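Transfer applicants: is a paid essay reader worth it?

smeesuk_mom
My daughter is finishing her second year at a community college and wants to transfer into a four-year engineering program. A friend used a service called Pillach for essays only, no school list, no interviews. They charge by the hour with a 3 hour minimum. Has anyone used an essay reader for a transfer application? Most of what I find is about high school seniors.
Nuanchan Meesuk

gradebook35
We did, with a different company. I wouldn't again. The reader kept asking for childhood stories. Transfer essays are mostly about why you are leaving and what you want to study. The transfer adviser at her college will read drafts for free.

shiela_j
I disagree with gradebook35. Our adviser had 12 minutes per student and never opened the essay. My son paid for two sessions and the reader caught that he had spent half a page complaining about his current school. He cut it. Ask for someone who has worked with transfers and get that in writing before you pay.
Shiela Javier

gradebook35
Fair enough, ours had walk-in hours. I still think a writing center covers most of it.

tollroad
Check the course credit side first. My nephew had a good essay and was turned down for missing one physics class. Some programs want it done by the spring before you start.

smeesuk_mom
Thanks. She has physics and is signed up for the last calculus class. Her draft is due to the adviser in October. 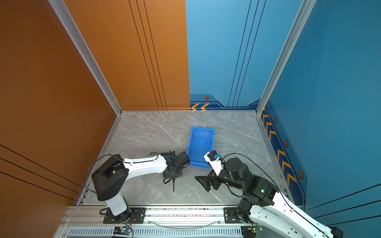
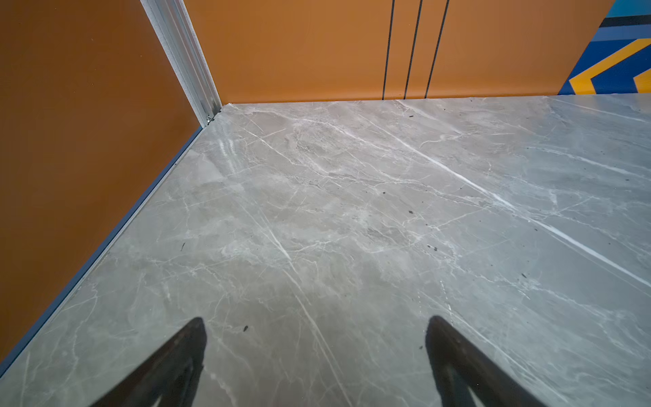 Reply: portfolio uploads

shiela_j
Have her read the upload page for each school. One of ours wanted a single PDF and another wanted separate files with a caption under each. My son had to redo his the night before.

tollroad
And keep the project statement separate from the main essay. He pasted the same paragraph in both and had to rewrite one.

smeesuk_mom
Will do. She's going to the writing center first, and I'll ask Pillach if they have a transfer reader.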